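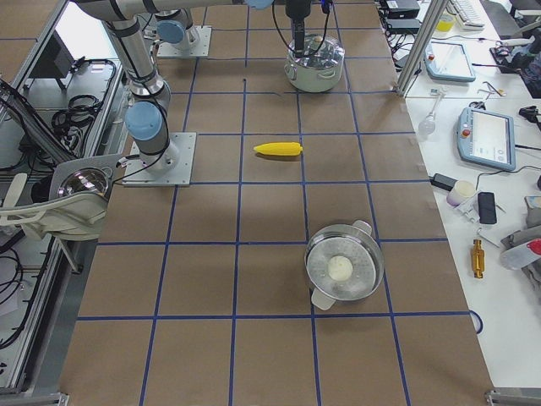 Bench, April. Steel pot with the clear lid, back rows of the grid.

Pledge tracker, notes after the 7 pm call. Me, Sigita, Lorne. Justinas joined late.

Palthorpe council first. New lot have been in since last spring and we still have 2,288 statements in the pile, 1,066 of them coded. Rest untouched. Too many are just blaming the old administration for the bus contract -- agreed those get tag B (blame) and do NOT count as pledges, even if there's a "we will put it right" on the end. Sigita disagrees, wants a half-mark. Parked.

Recoded the Vamham leaflets twice. Mine and Lorne's don't match on housing. He reads "begin work on" as a promise to finish, I read it as a promise to start. Went with start. Need to redo seven rows, rows are marked yellow in the sheet. 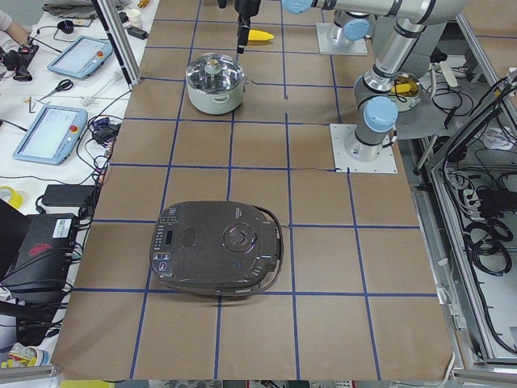 Rice cooker near the front, pot with glass lid further back.

Script fell over again on the Uibo minutes, the scans have the columns swapped so the mover's name ends up in the motion text. Fixed by hand for now. Dzintra has a beter copy, ask her.

Deputy leader's speech on the library hours: kept, part kept or broken? Saturday opening came back, evenings didnt. Put part kept. Opposition group will moan whichever we pick.

To do
-- reply to Saulius re wording on the public page, he wants "stalled" in place of "no progress"
-- Trullanis ward by-election leaflets, scan both sides this time
-- second coder for the budget speech, not me

Half-mark question back on the list for the next call.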